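**Istolard** es un sistema portátil de captura de demostraciones para manipulación robótica, comercializado por la firma Bulora. Consta de una pinza de mano, un cubo de calibración con marcadores fiduciales y un paquete de software para la reconstrucción de trayectorias. Se ofrece en dos modalidades: venta del kit y servicio de recogida de datos en las instalaciones del cliente.

## Historia

El desarrollo comenzó en el taller de Bulora en Cisternas, a partir de una pinza anterior de dos dedos que requería un sistema externo de seguimiento óptico. La primera serie comercial constó de 50 unidades y se distribuyó entre laboratorios universitarios y talleres de integración. En abril se publicó la segunda revisión de la carcasa, que modificó el alojamiento del cableado y desplazó el centro de masas hacia la empuñadura.

## Características

La pinza, sin batería, tiene una masa de 653 g. El operador la sostiene con una mano y ejecuta la tarea de forma directa, sin brazo robótico. Una cámara solidaria al cuerpo registra la escena, mientras que una unidad inercial aporta la orientación entre fotogramas. La apertura de los dedos se mide con un codificador magnético y se almacena con la misma base de tiempos que el vídeo.

El almacenamiento interno admite 300 minutos de grabación continua. Los datos se exportan en un formato abierto documentado por el fabricante.

## Calibración

El procedimiento exige dos personas o, en su defecto, un soporte fijo para el cubo. Una sostiene la pinza; la otra presenta el cubo ante la cámara y lo gira lentamente, de modo que los marcadores de varias caras queden a la vista de manera sucesiva.

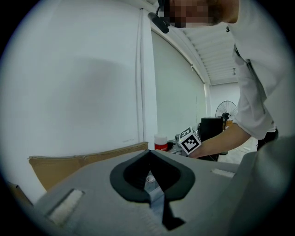 El software estima la posición de cada cara y ajusta los parámetros intrínsecos de la cámara por mínimos cuadrados. La secuencia se rechaza cuando el error de reproyección supera el umbral configurado. El manual recomienda repetir la operación tras cualquier golpe, cambio de lente o traslado entre recintos, y desaconseja la luz rasante sobre las caras impresas.

## Servicio de recogida

La modalidad de servicio se contrata por bloques de 2000 demostraciones. Incluye el desplazamiento de operadores, la revisión manual de las secuencias y la entrega de los datos anonimizados. Los entornos admitidos comprenden cocinas, almacenes y oficinas en uso.

## Limitaciones

El seguimiento pierde precisión ante superficies lisas de color uniforme y en movimientos bruscos de muñeca. La pinza carece de sensores de fuerza, por lo que las tareas de inserción ajustada quedan fuera de las especificaciones. La compatibilidad con la muñeca Peltside requiere un adaptador que se vende por separado.

## Véase también

- Aprendizaje por imitación
- Marcador fiducial
- Odometría visual-inercial

*Última revisión del artículo: 2026-01-04*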